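Does a Robot Want Your Mum's Job?

Grown-ups worry about robots taking their jobs. Robots don't worry about anything, so the grown-ups are doing all the work there too.

Let's look at a real workplace. Welura packs fruit boxes for offices, the kind that sit beside the kettle until only the pears are left. For years, 7 people stood at a long bench and did the same thing all day: pick up an apple, put it in a box, pick up an orange, put it in a box. A busy shift meant 1000 boxes. Try picking up 60 pencils, one by one, and see how interesting you find it by the end.

In May the firm brought in two robot arms to help at the bench.

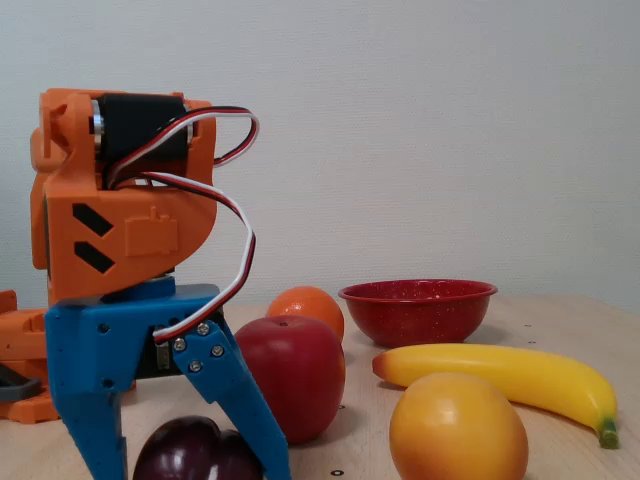
Picking up fruit sounds easy, and for you it is. You have been practising since you were a baby, mostly by dropping things on the floor. An arm has to be told where its hand should go, when to open and when to squeeze. The hand is called a gripper, and a simple one has two fingers, like the blue one with the plum beneath it. Two fingers is not a lot. Try peeling a satsuma that way, or doing up your coat. And every fruit is a different problem: an apple is round and smooth, while a banana is the shape of a banana.

So what happened to the people? Roksolana Demchenko used to pack boxes. Now she teaches the arms new movements and decides what to do when they get stuck. "I used to have a sore back," she says. "Now I have a sore head. I prefer it, most days."

Her workmate Vsevolod Holovko is less sure. He liked chatting at the bench, and an arm is poor company. He still checks fruit for bruises, because he can feel a soft spot with his thumb and the arm hasn't got one.

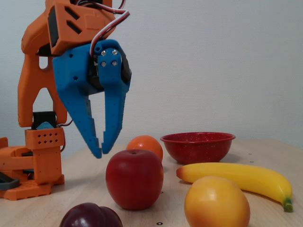 A gripper with its fingertips close together. The apple and the orange will have to wait their turn.

Not everybody's job changed in a way they liked. Two of the packers moved to the delivery vans, and one of them hates mornings. When a machine comes to work, somebody has to decide who learns the new job, who moves and who gets asked first. The robot doesn't decide any of that. People do, usually in a meeting with biscuits.

Words to know
Automation: getting a machine to do a job that a person used to do.
Gripper: the part of a robot arm that holds things.
Shift: the hours you are at work, including the ones spent looking at the clock.

Something to try
Tape your fingers together so that you have only a thumb and one big finger. Now pack your own lunch. Start early.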